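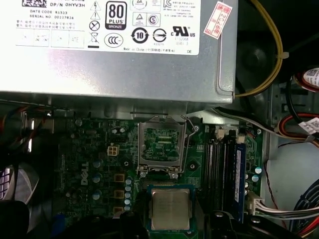 OK, thread on the Skutine inquest transcripts, because I've had a bunch of messages and my replies are getting out of hand. The police board says the two-page summary it put out in October is enough for the public. Two pages! For a man's death in a holding cell! The label on a computer power supply gives you a date code, a serial number and a whole column of warning symbols, and the summary can't manage the name of the officer on the desk.

So, where we're at. The family of Shafiq Ranasinghe asked for the full transcripts as soon as the jury was done. So did the paper. So did I, with my little form and my cheque, feeling very civic.

The coroner's office wrote back that the transcripts exist, run to 141 pages, and would be "considered for release following consultation." Consultation with whom? Doesn't say. I phoned and got a very nice person who also couldn't say.

Then last week one of the jurors spoke up. Leif Lindqvist, retired bus driver, sat through the lot of it. He told the paper the jury asked about the missed cell checks and he doesn't recognise that part of the hearing in the summary AT ALL.

I want to be careful here. He hasn't said anyone lied. He's said the summary leaves out questions the jury asked and answers they were given, and he'd like people to be able to read them. Seems a pretty modest ask to me.

The board's lawyer, Roald Nygård, says publishing could affect the disciplinary hearing. Fair enough, that's a real concern, but the inquest was open to the public! You could've walked in off the street and sat down (I did, for one afternoon, and the chairs were brutal).
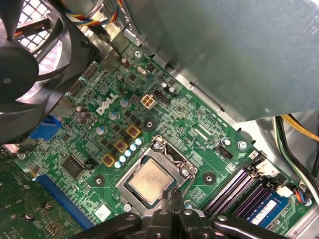
And that's what bugs me most. Everything in those pages was already said out loud in a room with the doors open. It only became sensitive once somebody wanted it in writing.

Couple of people asked about cost. I was quoted $200 for a copy, if they ever approve it. The family was quoted the same. I think charging the family anything is pretty shabby and I've told my councillor so.

My councillor is Sølve Hellström, btw, and credit where it's due, she answered the same day. She's putting a motion to council asking the board to post the full transcripts online, with witnesses' home addresses and medical stuff blacked out. I can live with that.

Council has 12 members, so she needs seven. She figures she's got five for sure and one maybe. If you live in the east end, your guy is Njål Torvik and he's the maybe. Be polite, he reads his own email.

No, I don't know what the transcripts will show. Could be they back up the summary line for line. Then the board can say so and I'll happily eat my hat on here.

Motion gets read at the next meeting, city hall, public gallery's upstairs. I'll be there and I'll post as it goes, phone battery willing. Bring a cushion.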